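Planning and budgeting for a humanoid robot: your questions

These are the questions we get most often from departments putting together an equipment request. Figures in euros are before tax.

Who can apply?

Any team on the Testenby site with its own budget code. If two teams want to share a robot, one of them has to hold the order and the maintenance contract. Tondon does not split invoices.

When do requests have to be in?

By the end of August for delivery in the following spring. Late requests go into the next round.

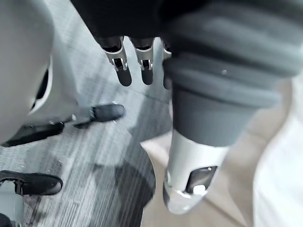
Mathis Baudry
Equipment Planning, Testenby

What should the first budget cover?

Put in the robot, the hands, the spare batteries, delivery, training and the first year of support. Hands are quoted separately from the body, and people often miss this line. A request without hands will be sent back to you.

Do we need multi-fingered hands?

It depends on the work. For boxes and trays a simple two-jaw gripper is cheaper and easier to repair. For clothing, bags and other soft goods, most teams ask for fingers. Write down the items you want handled before you ask for a quote, and attach the list to your request.

How much should we set aside for spares?

We suggest a separate line for fingertips, covers and cables. A set of fingertips from Skustolel is 920 euros, and a cover kit is over 100. Keep one set of each on the shelf. Delivery on spares takes 6 weeks.

What kind of room is needed?

A level floor, a door wide enough for the crate and enough power sockets for charging. Carpet is acceptable if it is firmly fixed. Check where your floor outlets are before you settle the layout, and allow for cable runs in the plan. Cable covers come out of your own budget.

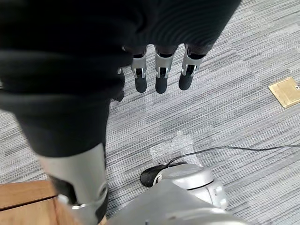
Robot hand, fabric and cable over carpet tiles.

Can we use an ordinary office?

Yes, for handling work at low speed. You will still need a risk assessment signed before the robot is switched on. Ask for the form early, as the safety office wants the floor plan with it.

Is it cheaper to rent?

For short projects, yes. Lecomte rents by the month with a minimum of three months, and the rate includes repairs but not damage to covers. If you expect to use the robot for more than a year, ask for both a rental and a purchase quote.

What about the items we practise on?

These go under consumables. Buy a mixed set: plain cloth, patterned cloth, things with straps, things with buckles or rings. Secondhand is fine.

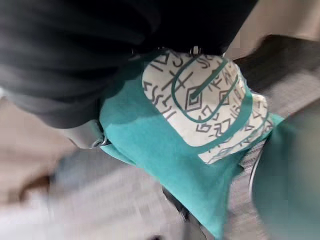 Keep the receipts together and code them to the project, including the small ones. Items kept for longer than the project should be moved to your general stock list at the end.

Can we change the order after approval?

You can swap one type of hand for another until the order is placed. Anything that raises the total needs a new approval. Send changes by email with the request number in the subject line.

Who pays for repairs after the first year?

The team that holds the order. Support can be renewed a year at a time, and the renewal quote should reach you before the old contract runs out. If it hasn't, contact Equipment Planning.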